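Plier et ranger les torchons de cuisine

Un torchon mal plié prend deux fois plus de place et ressort froissé du tiroir. La méthode ci-dessous convient aux torchons en coton, en lin ou en métis, ainsi qu'aux serviettes de table carrées.

Avant de commencer

Travaillez sur une table propre, à hauteur de hanches si possible. Le linge doit être complètement sec, sinon il sentira le renfermé au bout de quelques jours. Les torchons en lin se plient mieux juste après le repassage.

Étape 1 : étaler

Posez le torchon à plat, envers vers vous, étiquette en bas. Lissez du centre vers les bords avec le plat de la main. Si l'ourlet gondole, tirez doucement sur les deux coins opposés.

Poussez sur le côté ce qui traîne sur la table, ou mettez-le dans un plateau à rebord le temps du pliage.

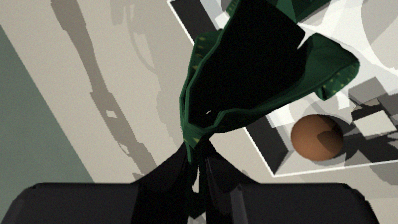 Étape 2 : plier en trois

Rabattez un tiers dans la longueur, puis l'autre tiers par-dessus. Les bords doivent tomber l'un sur l'autre à quelques millimètres près. Repassez la main sur la bande obtenue.

Étape 3 : réduire

Pliez la bande en deux, puis encore en trois. Le paquet doit tenir debout tout seul. S'il s'ouvre, le tissu est trop fin : roulez-le.

Étape 4 : ranger

Placez les torchons à la verticale, pli vers le haut, les plus épais au fond du tiroir. Nous utilisons les séparateurs Vestameo, mais une boîte à chaussures coupée à la bonne hauteur fait le même travail. Gardez à part les torchons réservés aux verres, qui peluchent dès qu'on les lave avec des éponges.

Mis à jour le 27 octobre 2024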